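Plirnevthorpe Notes > Blog > Tools and Money
Posts Workshop Budget Diary About Contact
Last updated: December

What I'm Setting Aside for Grippers Next Year
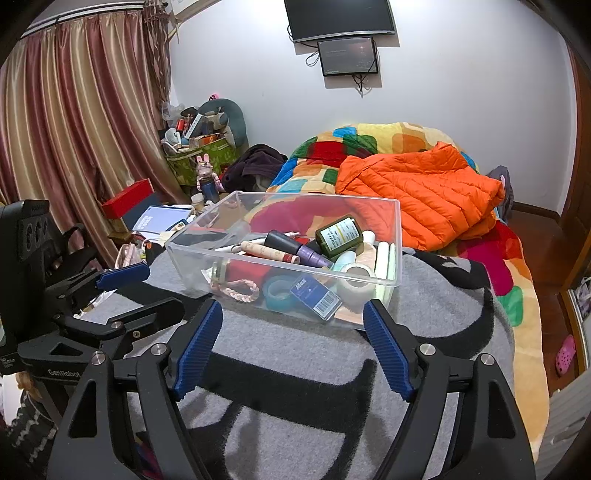
I've been putting off the equipment budget for weeks, and now that the kettle is on and the spreadsheet is open I suppose I have to face it! The total I've allowed myself is $2369, which sounded like a grand sum when I first typed it in and has been shrinking ever since. The biggest question is hand-held grippers, and whether to get one good one or 2 of the cheaper kind. I keep coming back to the finger pads. Those blue ridged ones look simple enough, but pads are a part you buy again and again, and last year I forgot to give them a line of their own (never again). Then I think about what they'd be asked to pick up, a roll of tape one minute and a floppy loop of pink cord the next, all jumbled together in a clear plastic box, and I want spares in the drawer before I want anything fancier.

So I wrote to two suppliers. Clultex quoted me $220 for a year's worth of pads and pivot screws, shipping included, and Raudsepp came in at $224 for much the same bundle. Four dollars apart! I was leaning toward Clultex until I noticed that Raudsepp will take back unopened packs, and knowing how I tend to over-order, that might well be worth the difference. I've asked both of them how long the quote holds and I'm still waiting to hear.

The other thing on my list is storage, both kinds. I want a bigger drive for the recordings, and I want more lidded boxes for the odds and ends, which I'll probably just pick up at the Pornance store next time I'm out that way. I've left the mounting brackets for spring. If the drive costs less than I fear, they may creep back onto the list, and I'll post the updated numbers when I have them.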